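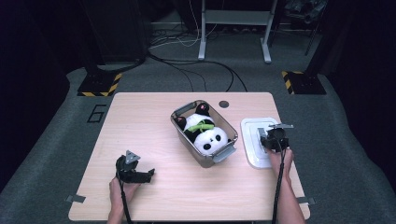 About Poduval

Poduval is a toy repair shop and lending library. We mend stuffed animals, dolls, wooden toys, board games and small mechanical toys, and we lend toys and games to families who sign up as members. We have been doing the repair side for longer than the lending side, and most people still know us for the repairs.

The shop is on the ground floor of the old Flikatitz button factory, facing the parking lot. The sign over the door still says Flikatitz Buttons. Come in under that sign and we are the first door on the left.

How we started

Ezequiel Nieto opened the shop after eleven years as an upholsterer. He had been doing chairs and sofas out of a rented garage, and customers kept bringing him a bear or a rabbit along with the furniture. At first he fixed these for nothing. By the second winter he had a shelf of them waiting and was turning away chairs to get through it, so he started charging a flat fee and put a card in the window.

Thaddäus Reisinger joined two years later. He trained as a clockmaker and takes care of anything with a spring, a key, a gear or a music movement. He also handles most of the wooden toys. The two of them own the business in equal shares, and there are five other people on the payroll, three of them part time.

The name comes from the first shop we rented, on Poduval Street. We moved out when the building was sold. By then the name was on the receipts, the van and a large order of cotton bags, and we kept it.

What we repair

Stuffed toys are a little over half of the work. Common jobs are split seams, missing eyes and noses, flat stuffing, worn paws, torn ears and chewed labels. We wash by hand where the fabric will take it. We keep a stock of mohair, cotton plush and synthetic plush, though an exact match for an old toy is rare. If we can't match a fabric we will show you the closest two or three and let you choose, or we can take a piece from a place that doesn't show, such as under a foot, and patch that spot with the new cloth.

Please tell us if you want the toy to look new or to look the same as it does now. These are different jobs. A child who has slept with a flat rabbit for four years may not want a full one. We once restuffed a dog to its original shape and had to take most of the stuffing out again the following Saturday.

Dolls come in for restringing, wig work, eye resetting and cracked limbs. We repair composition, cloth, hard plastic and vinyl. We don't repair porcelain or bisque heads, but we can give you the name of a conservator who does.

Wooden toys are usually a matter of glue, dowels and wheels. We turn replacement parts on a small lathe in the back. Paint is matched by eye. All the paint and varnish we use on toys is sold as safe for children's toys, and the tin numbers are written on your repair ticket so you can look them up.

Mechanical toys include wind-up cars, tin animals, music boxes and pull-alongs that make a noise. Thaddäus will open anything, but he will not promise a result on a toy that somebody else has already glued shut.

Board games and puzzles come to us for missing pieces. We keep spare dice, pawns, timers, counters and spinners in a set of drawers by the window, sorted by color and size. You are welcome to look through them yourself and take what you need for a small charge. We can also cut a replacement jigsaw piece if you bring in the puzzle with the pieces around the gap already put together. It will fit, and the picture will be painted on by hand.

What we don't repair

We don't take electric train sets, remote control toys, video game equipment or anything with a lithium battery. We don't take car seats, strollers or cribs. We don't value toys for sale or insurance, and we don't buy collections.

How a repair works

Bring the toy in during opening hours or mail it to us. You don't need an appointment. One of us will look at it with you at the counter and write out a ticket that lists the work, the price and the expected date. Nothing is done until you have signed the ticket or, for mailed toys, answered our email. If we find more damage once we have a toy open, we stop and call.

Most repairs take two to three weeks. November and December are slower, and anything that has to be ready for the holidays should reach us before Thanksgiving. For a toy that a child can't sleep without, ask for a day repair. We keep two day slots open each weekday. You drop off by 9 a.m. and pick up by 5:30 p.m. There is no extra fee, but the slots are for bedtime toys only and we ask that people be fair about it.

Every toy is stored in its own lidded box with the ticket number on the end. Loose parts go into a paper envelope inside the box. If you bring in parts that fell off, even ones that seem too broken to use, leave them with us — an old eye or half a wheel tells us what size to order.

Last year we finished 1233 repairs. We could not fix 20 of the toys that came in, and those were returned with no charge.

The lending library

The library is called Tonivska and has its own room at the back of the shop. It began when a preschool closed and offered us its toys. We cleaned and mended what we could and had far more than we could store for no purpose, so we built shelves and began to lend them.

There are now 590 items on the shelves. They include building sets, train tracks, puppets, dress-up clothes, ride-on toys, floor puzzles, musical instruments and board games for all ages, with a separate section of games for adults. Stuffed toys are not lent. We found they were hard to get back.

Membership is by household and runs for a year from the day you join. A household can have four items out at a time and keep them for three weeks. You can renew once if no one else is waiting. We ask that you wipe things down and count the pieces before you return them. We count them again at the desk. A lost piece is not a problem and there is no fine for it, but please tell us so that we can replace it before the next family takes the set home.

There are currently 200 member households. When the number goes much higher the shelves empty out on weekends, so we sometimes run a waiting list. It usually moves in September, when a lot of memberships come up for renewal.

Classes

We teach a hand sewing class for adults and teenagers on the first Saturday of most months. It covers ladder stitch, replacing an eye safely, and closing a seam so that it doesn't show. The class is held at the two big tables in the library room, and we supply needles, thread and practice fabric. Bring a toy to work on if you have one. Places are limited to eight.

Thaddäus teaches a music box class twice a year, in February and in July. It fills quickly. Students clean and reassemble one movement and take it home in a plain box.

We also visit schools within the county. A visit lasts one class period and is suited to second grade and up. Children learn to thread a needle, tie off and sew on a button. We bring everything, including a supply of old Flikatitz buttons that were left in the basement when the factory closed. There are still several sacks of them.

Our materials

We buy thread and stuffing from Enuvau, a family-run supplier we have used since the garage days. Stuffing is new polyester fiber unless you ask for wool or wood wool, which we also stock. Plastic eyes are the locking kind with a washer at the back. For a toy going to a child under three we embroider the eyes, and we will not fit buttons, beads or glass eyes on such a toy even if asked.

Old stuffing is thrown out. Scraps of plush go into a bin by the door and are free to anyone who sews.

Giving us toys

We accept donations for the library on weekday afternoons. Please bring toys that are clean and mostly complete. We are always short of wooden train track, marble runs and games for four or more players. We have enough jigsaw puzzles under 100 pieces and can't take more at present. Toys we can't lend may be used for parts, so if you would rather have something back than see it taken apart, say so at the desk.

Working here

We take on one apprentice at a time. The apprenticeship lasts 18 months, is paid from the first day, and covers soft toys in the first year and a choice of dolls or wooden toys after that. You should be able to sew a straight seam by hand. We don't ask for other experience. When the place is open there is a notice in the window and on the front page of this site.

Visiting us

The shop is open Tuesday through Friday from 9 a.m. to 5:30 p.m. and Saturday from 10 a.m. to 3 p.m. The library keeps the same hours but stops checking items out 15 minutes before closing. We are closed Sunday and Monday and for the last two weeks of August.

Parking is free in front of the building. There is one step at the front door and a ramp at the side, on the river end. The side door is kept locked — ring the bell and someone will come around. Children are welcome in the library room with an adult. The workshop itself is behind a half door, and you can watch from there.

To mail us a toy, write to us first through the contact page and we will send you a ticket number. Put the number on the outside of the package and a note with your name and phone number inside.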